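Aitana Mateos
Build thread, two-arm bench at the Skosthorpe shared workshop. Posting as I go, mostly so I can find my own settings again in March.

1/ The goal is small. One arm picks up a memory stick from a holder, carries it to an open desktop tower, and sets it in a slot. The second arm does the parts that need another hand. I am not trying to rebuild whole computers.

2/ The arms came to the workshop through Casimiro Arroyo, who got them from a packaging line that was being cleared out. Controllers and teach pendants included. The cables had been cut to get them out of the building, so the first month went to rewiring.

3/ The table is aluminum extrusion with slots all the way across. I had planned on a flat steel plate and drilled holes. Marcelino Bastos talked me out of it. With slots I can slide a fixture over, tighten two bolts, and re-teach one point. Changing the layout takes 20 minutes now. On the old plywood top it took an evening.

4/ Holders are 3D printed. First batch was too tight and the stick came up with the holder still attached. Opened the slot slightly and added a chamfer at the top. Second batch works. The tall post is only there to give me a corner I can touch off against when I re-zero.

5/ Numbering for my own use: the current plate is program 3025. The old one is 3131. Yes, the newer one has the lower number. I reused a free slot on the controller and did not want to rename everything.

6/ Layout as it stands: tower on its side with the panel off, power supply toward the front of the table, fixture plate to the left. The memory slots run in a row just above the CPU socket, and there's no cooler on the socket, which gives the gripper more room to come down.
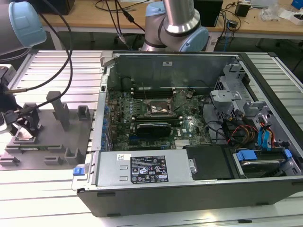
Page last changed: December 10, 2023

7/ The gripper cables are the part I like least. They loop up and over, and I have to watch that they don't drag on the holders on a low move. Wing-yan Yang suggested a spring-loaded arm overhead to carry the slack. Ordered one from Boncombe. Until it shows up I keep the wrist rotation limited in software.

8/ Someone asked why I use an old tower and not a bare motherboard on a stand. A bare board is easier. I did that first. The walls of the case are the problem I want to solve. The drive cage sits on one side and the rear panel is at the far wall, so a straight path in from the side is out. Everything has to go up, over and down.

9/ Path as of now: lift from the holder, go up well past the case edge, travel across, stop, rotate, come down slowly. The stop matters. Without it the stick is still swinging a little when the arm starts down.

10/ Insertion. Lining up is the easy half. Pushing is where it goes wrong. A memory slot needs more force than I expected and the board flexes under it. The controller reads the flex as a collision and shuts down. I raised the limit one step at a time until it stopped tripping. I also put foam under the tower, which made it worse, so the foam is gone.

11/ Results from the last full session, program 3025, no hand corrections between tries: 12 good insertions out of 20. Most of the bad ones stopped at the mouth of the slot, one end in and one end out. Two were dropped on the way over. The old program never got a stick seated at all.

12/ My guess on the one-end-in failures is that the stick tilts in the fingers during the rotate. Anselmo Moya is cutting a new pair of fingertips with a shallow groove. He wants to make them from nylon. I wanted rubber faces. We are doing his first.

13/ Reply to several people: no, the tower is not powered. The supply is still in the case but the wall cord is off and stays off. I will not be booting it at the end. A seated stick with both latches closed counts as done.

14/ Also yes, the bench behind the table is a mess. Power adapter, papers, cables everywhere. I know where things are on it, so leave it alone if you are in the shop.

15/ For anyone using the table after me: please do not loosen the bolts on the fixture plate. If you need the space, take the tower off and leave the plate. The tower is easy to put back. Push it against the stop until it touches and tighten the clamp.

16/ Next up: new fingertips, cable support, then a slower version of the rotate. After that I want the second arm to press down on the far end of the stick while the first holds the near end. I have the moves sketched out but both controllers need to share a signal, and the I/O board I have for that is missing a connector. Arrieta has them in stock. Picking one up this week.

17/ Program files and the holder drawings are in the shared folder under Jundetgate. Use the drawings with the second-batch label. The first-batch ones are still in there and they are too tight.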